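Thread: Play kitchen set, what stays in the tray and what goes in the cupboard

mdlamini_f
Sorting the play kitchen before the November stock check. The Nelitz inventory sheet lists 74 pieces and we only ever put a fraction on the table. Proposal: one standard layout, the rest boxed by type. Food in one box, plates and bowls in another, utensils in a third.

kettlesworth
Agree on boxing. Disagree on by type. If the strawberries are in one box and the bowls in another, setting up means opening every lid. Box by activity - washing, cooking, serving.

Mei Escobedo
By activity falls apart with the colander. Is it washing or serving? We had this with the Morketti set and it ended up in both lists and neither box.

kettlesworth
Washing. It has holes in it.

oddspoon5
The toaster oven is the real problem. It takes up the right side of the table and won't fit any of the boxes. Can it live on the shelf with the door facing out?

mdlamini_f
Shelf is fine. Lower one, 2 people to lift if the plates are stacked on top, which they shouldn't be.

Mei Escobedo
Tongs stay with the oven then. Same for the blue cloth. I would also keep the large plate out permanently, as it is too wide for the Ó Ceallaigh crates.

oddspoon5
Measured it against the crate lid. It goes in at an angle.

Mei Escobedo
At an angle it bows the lid. Leave it out.

mdlamini_f
Going with activity boxes, colander under washing. Labels to follow.
- Fatima Dlamini 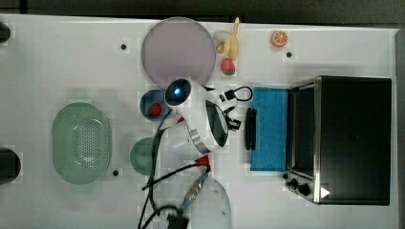

Metus Toy Library - Equipment and Storage Team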